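Last updated: January
Search reviews Go
This site uses cookies. Accept

Review: Clulon remote teaching kit, Pavus edition

Our staff tested the kit on drink service - ice, jigger, stemmed glass - over 26 operator-led runs.

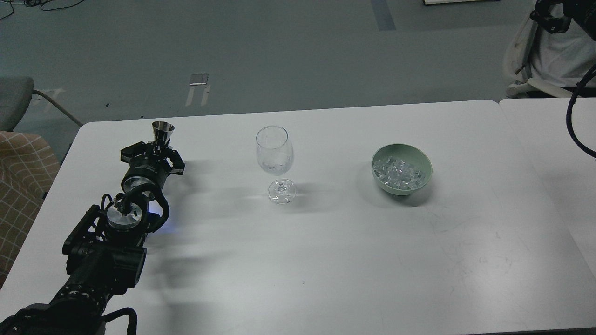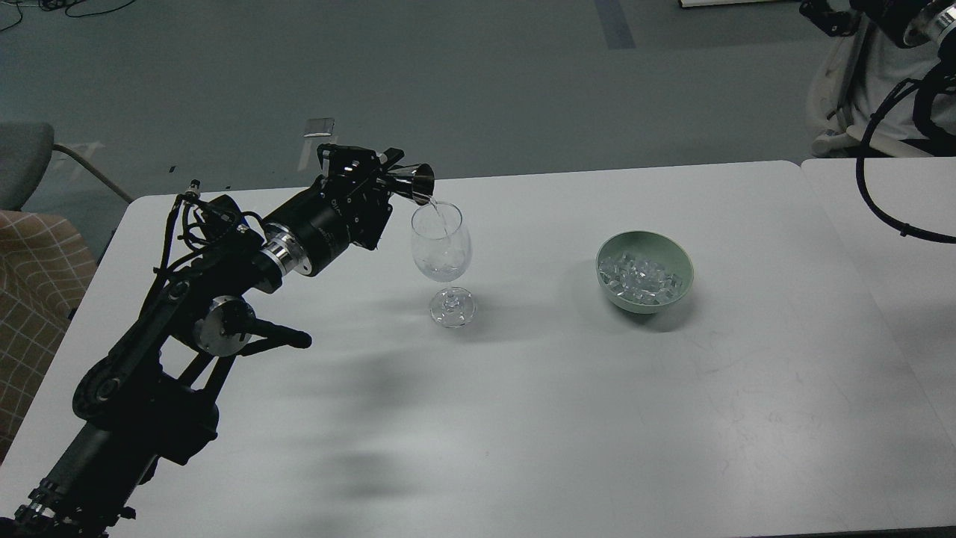
Steering was precise, and new operators needed up to 25 minutes of practice. The gripper control is stiff and tires the hand. Recordings save promptly. The kit is recommended for small labs.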